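**Spotting from the north fence – is the new rule worth it?**

**tailhook_terry**
So the airfield office has moved the public spotting line back again. It used to be 7 yards from the fence, now it's 13, and there's a new sign paid for by Prudevel with their logo bigger than the rules. I was out there for the January open day and the 13 yards cost me every decent shot of the jet trainers taxiing. All tail, no nose.

**Stesix**
You had the nose of one. I saw it. It was out of focus, but I recognized it as a nose.

**tailhook_terry**
Thank you for your support as always.

**Annelies Van Loon**
I asked at the desk. Somebody put a stepladder against the fence and a security guy had to talk him down while a twin was lining up. I don't love the new line, but I see how we got there. With a 400mm lens you lose very little.

**gravelstrip**
Those of us without a 400mm lens lose quite a lot, Annelies. Mine came from a church sale and focuses when it feels like it.

**Musamico**
Disagree with the whole premise. The north fence was never the good spot. Light is behind the aircraft after lunch and you get a black shape with wheels. Go to the farm road by the Van den Broek sheds, park on the gravel, shoot the base turn. I have 2569 frames from there and maybe four I'd show to anyone, but they are four good ones.

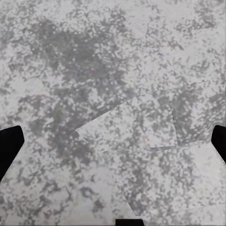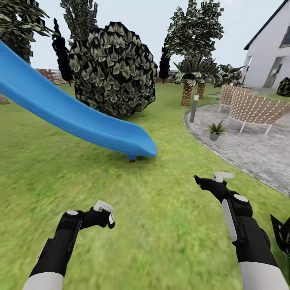
*Mottled gray and white first, then the blue slide on the grass.*

**gravelstrip**
Still sharper than Terry's nose.

**Stesix**
Back to the farm road for a minute. Doesn't the traffic pattern go the other way when the wind is out of the east? I sat there a whole morning once and photographed a cow.

**Musamico**
Yes. Check the wind before you leave home. The cow is reliable in all conditions.

**Annelies Van Loon**
Pattern altitude there is 1000 feet above the field, so by the base turn they're already coming down and you get some belly and a bit of the cockpit. Nice if the sun is low. I'd still take the fence for takeoffs – you can't get rotation from the farm road at all, there's a hangar in the way.

**Musamico**
Rotation shots are overrated. Everybody has the same one.

**tailhook_terry**
I don't have the same one. I'd like to have the same one.

**Annelies Van Loon**
Then write to the office, politely, and ask for 10 on open days. I'll sign it. Leave the stepladder out of it.

**gravelstrip**
I'll sign too, if the logo gets smaller.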